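Butcher block top for a first workbench, worth it or will I regret it?

Posted in Workshop & Garage

Hi all, longtime reader, first time posting. We moved into a place in Stesley in July and for the first time in my life I have half a garage that isn't full of somebody else's bikes. I want a proper table out there for general messing around: fixing lamps, potting stuff in spring, gluing chair legs back on, wrapping presents when the kitchen is a disaster.

I keep going back and forth on the top. My brother-in-law swears by a solid door on sawhorses (he would). I really like the look of butcher block, but the one I found at the Zorkcombe salvage yard is 400 dollars and that's most of my budget. It's a bit over six feet long and has one ugly stain near the end. The garage isn't heated and it gets pretty damp in the fall. Is it going to warp on me? And what do I put on it? The guy at the yard said mineral oil, the internet says polyurethane, and my mother says a plastic tablecloth.

Thanks in advance, and sorry if this gets asked every week!
mudroom_mel

3 replies

pinesol_and_prayers
I've had butcher block in an unheated garage for years and I'd buy it again tomorrow. It moves, sure. All solid wood moves. What wrecks these tops is people screwing them down tight to the base so the wood has no place to go, and then in February there's a bang and you've got a crack you can lose a pencil in. Use slotted holes or those little figure-eight fasteners. Mine came from a Van der Merwe kit base and the holes were plain round ones, so I stretched them out with a file while watching TV.

Finish BOTH sides. I can't say this loud enough. If you seal the top and leave the bottom bare, the bottom takes up moisture, the top doesn't, and you end up with a potato chip. Ends too, the ends drink it up faster than anything.

As for what to use, mineral oil is for kitchens. It never really dries and it'll get on your wrapping paper. I use a hardwax oil, two thin coats, wipe off everything that doesn't soak in. It scratches, but you can sand one bad spot and re-oil only that spot, and with poly you're stuck stripping the whole thing. Lay the rags out flat outside to dry when you're done, please. Don't ball them up in a trash can, they can catch fire all by themselves.
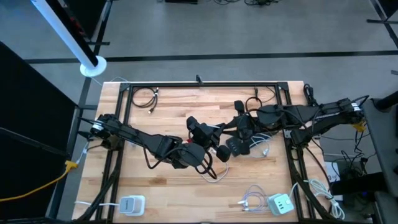
Light butcher block with a black extrusion border over it.

Color is up to you, but I'm a big fan of leaving it light. I stained my first one dark walnut because I thought it looked grown up, and then spent a whole winter hunting for tiny black screws on it. Never again! A pale top bounces the light around too, and if your garage is anything like mine you've got one sad bulb in the middle of the ceiling.

On the stain near the end: ask if you can flip it over and see the other side before you pay. If it's black and around a nail hole, that's iron, and oxalic acid will usually pull it out (gloves, goggles, dust mask, read the label). If it's soft when you push on it with a screwdriver, walk away.

grumpus_in_trovska_heights
door on sawhorses. your brother in law is right. spent 15 bucks on mine and when it gets gross i flip it

tallulah_bench
Mostly agree with the first reply, but I want to stick up for polyurethane a little. If you're potting plants on this thing there's going to be wet dirt sitting on it, and oil finishes aren't great with that. You could also do the oil and throw a boot tray down when you pot, and that's what I ended up doing after ruining a nice corner.

Two other things. Check the thickness. Some salvage tops are old counters that have been sanded so many times there's not much left, and a thin one will sag in the middle unless you put a rail under it. And please bring a friend to pick it up. I went alone on a Thursday with a hatchback and a lot of confidence and had to leave it there with a sticky note on it.

I'd offer them less too. I paid 200 for mine with a burn mark on it, and I got that by pointing at the burn mark and then being quiet for a while. If they won't budge, the Trovska outlet sells seconds, but call first, they close for lunch whenever they feel like it.

Let it sit in the garage a couple weeks before you finish it. Put it up on scrap strips so air gets underneath, and don't lean it on the wall, mine picked up a bow that way and it took until spring to settle down.

mudroom_mel
Oh this is so helpful, thank you!! Going back this weekend with a screwdriver and my brother-in-law, who is already being unbearable about the door thing. Will look at the underside and report back.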